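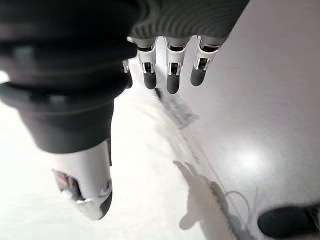

Figure 1. Pale floor in bright light.

4.2 Floor colour, light and how often people sweep

Now to floors. The question in the April survey was plain enough: how many days since you last swept or hoovered the main room, and did it need doing. We sent 1509 forms out across Flarport and got 1016 back that could be used. Of those households, 149 also kept the two-week diary. Diary is the better source. People round up on forms, mostly to a week.

Dark floors got swept more. Same result as the pilot, bigger gap. Crumbs and hair show on a dark board, less so on a light one, and on a light floor under strong light (cf. Figure 1) the surface goes close to white in places and fine dust is hard to pick out by eye. Several diary keepers wrote much the same in the margins. One had "only see it when the sun goes in". Another swept by feel, barefoot, and had done for years.

Window direction matters too but we can't separate it properly. South-facing rooms in Flarport are mostly in the newer blocks, newer blocks mostly have pale floors. Confounded, and no way round it with this sample. The Utorier estate was meant to help here, having both floor types in identical flats. Too few replies from the lower storeys. We report the estate figures in the appendix and lean on them very little.

Lamps: not asked on the form. Should of been. The diary had a line for "lights on while cleaning" and it was left blank so often that we dropped it.

4.3 Covers, throws and dust sheets

Shorter section, weaker data. Respondents were asked whether anything in the main room was kept under a cloth for most of the week. Sofa throws counted, tablecloths did not, though some people plainly counted them anyway. The wording was changed halfway through printing and both versions went out.
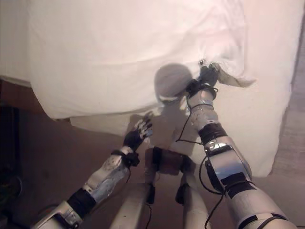

T. Huỳnh

Households with covered items washed the covers seldom. Longer gaps than for bedding, much longer than for towels. The reason given most was size: a big cloth takes up the whole machine. Next was that it "didn't look dirty", and here pale cloth behaved the opposite way to pale floor. Marks on a white cover were noticed quickly and the cover was washed sooner than a patterned one. So light colour hides dust underfoot and shows stains at hand height. Different dirt, of course. Dust on the one, tea on the other.

Hems are worth a note. Where a cloth reached the floor, sweeping tended to stop at the edge of it. Lifting the hem was recorded in very few diary entries, and mostly before visitors. We weighed the sweepings from 18 homes, under the cover and from the open floor next to it, and the strip under the cover gave more in nearly all of them. Small sample. Scales were kitchen scales, checked each morning against a known weight, but still kitchen scales. Carpeted rooms were left out becuase the pan picks up fibre and the weights mean nothing.

The Brillitz method (tape lifted from a fixed patch, then scored against a printed card) would have been better and we would use it in any repeat. It needs two people to score and we had one for most of the fieldwork. Scores from a single reader drift over the day.

Taken with 4.2, looks like people clean what they can see, and what they can see depends on colour and light more than on how much dirt there is. Effect of income was small once floor type went in. Pets are dealt with in 4.4.

Section text last revised 19 May 2023. Table numbering still to be matched to the appendix.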